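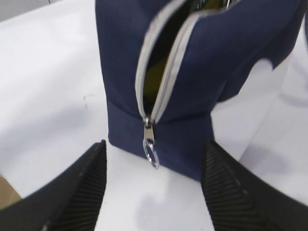
Todex two-arm kit - worth the money?
Posted in: Kits and arms

benchrat_7
Has anyone here had the Todex kit longer than a month? Two arms, wrist cameras, one fixed camera and the software licence. I want it for soft goods, mainly bags with zips. The dealer, Krajčí, lent me a set and I'm trying to decide before it goes back.

Pomberg
We bought ours in August. The arms are fine. The licence is what you should look at, because the training module is extra and they don't put that on the front page.

benchrat_7
I did see that. 3,106 for the set with the module, before VAT. My test is a navy lunch bag and some toy fruit, plus a glass box with a clip lid.
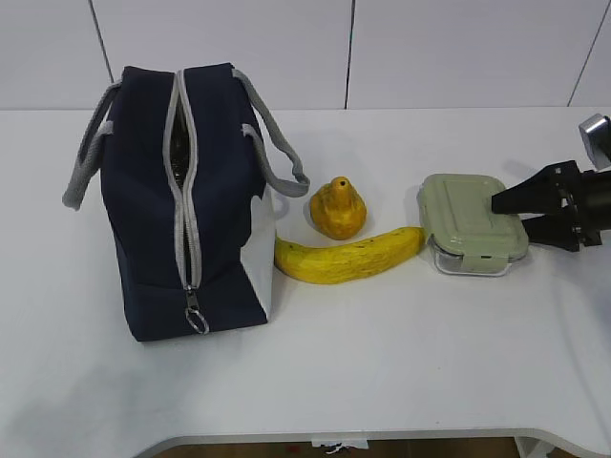 Hard things I'm happy with. The fingers come to a fairly fine point and the ribbed pads suit small items. Zips are where I'm undecided. I put a split ring on the slider to give the fingers something to hold, and I'd like to know if other people do the same.

Curkonora
Split ring here too. I don't count it as cheating, but I'd want it mentioned in a review.

Pomberg
I do count it. If the customer's bags don't have rings, your test tells you nothing about the job.

benchrat_7
Fair point. I'll do a set without. For fruit I left the grip force at the default and only changed the approach speed. Two arms do help with a bag, as one can hold a strap while the other works.

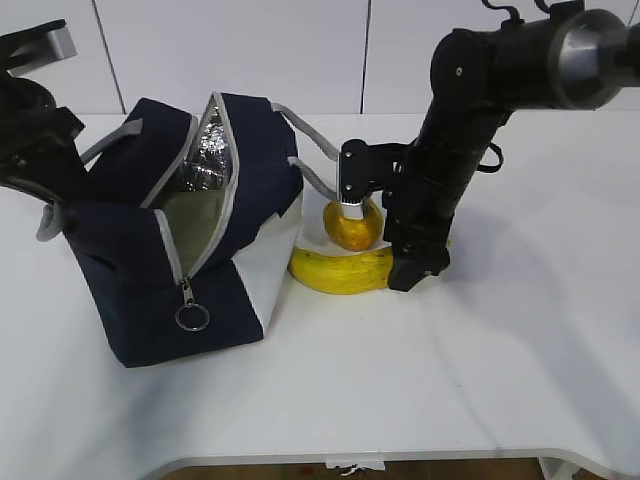 Čestmír Šťastný disagrees about the second arm. He ran one arm and a cheap clamp for 555 cycles and says he would put the difference towards better cameras.

Curkonora
A clamp won't lift the bag for you though.

benchrat_7
No, and I need lifting as well. View from the wrist camera: 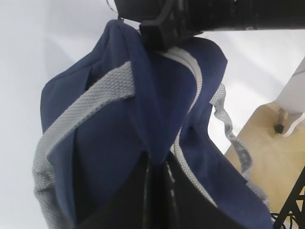

Bag held by a fold of the fabric, main opening to the front.

Pomberg
What does the warranty say about the finger pads? Ours were classed as consumables.

benchrat_7
Same on my sheet. A pack of pads is 100. I'll ask Krajčí if they'll put one in with the order.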